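The checkpoint on the road out of Colloddale closes at dusk, and the price of passing it goes up in the last hour. Drivers know this and leave early. A truck of flour pays one rate, a truck of cement pays nearly double, and a truck of fuel pays whatever the man in the booth thinks the buyer at the other end can stand. Receipts are given. They are printed on good paper and carry the stamp of the Wovico company.

Wovico began the war with 2 trucks and a rented yard. It now runs 277, along with the only working cement plant on the northern side of the river and most of the fuel storage in Millance. Its owner, Gregor Skinner, used to haul onions. He is in his fifties, wears a windbreaker indoors and keeps his meetings short.

The ceasefire signed in February was supposed to make men like him less important. Its fourth clause opens the river road to all traffic and ends private tolls. So far the clause has been read in different ways on the two banks. In Millance, the governor's office says that what Wovico collects is a road maintenance fee. The road has been patched in places, mostly near the company's own depots.

Skinner does not hide how the business works. "Somebody had to move the flour," he said in his office on a Monday morning, with the door open and clerks coming in for signatures. "The army couldn't. The aid people couldn't. We paid both sides and the flour arrived." He would not say what he paid, or whether he still does.

Traders in the town are less relaxed about it. A sack of cement that leaves the plant at one price can cost three times as much by the time it reaches Kinnear, a day's drive south, where whole streets need rebuilding. A builder there said he had stopped quoting for complete houses and now prices each room on the day he buys the materials. Customers who saved through the fighting are finding that their money covers a kitchen and one bedroom.

Jobs complicate the picture. Wovico has 300 guards on its payroll, most of them former fighters, and pays them on time. The police in Millance were last paid in full before the winter. If the tolls go, the guards go with them, and few people in the town want to see that many armed men looking for other work. The governor has asked for a slow handover. The other bank calls this a delay, and has kept its own booths open in reply.

Foreign lenders have offered money for a new bridge at Colloddale, on the condition that it is free to cross. Talks have stalled over who would build it. There is one local source of cement and one fleet large enough to carry the steel, and both belong to the same man.

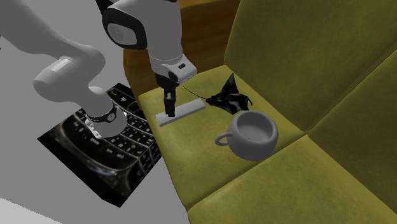
**BUSINESS & TRADE**

Skinner says he would bid for the bridge and expects to win. He has also asked for a license to open a bank, which would let him lend to the builders who buy his cement. The application is with the governor's office, and two of the officials handling it have brothers at Wovico.

At the Colloddale checkpoint the line was long by late afternoon. A driver carrying window glass had been waiting since noon behind a convoy of company trucks, which do not pay and do not stop. He had the money for the toll folded in his shirt pocket. He had heard about the fourth clause on the radio and had asked the man in the booth about it - the man told him to try again next month.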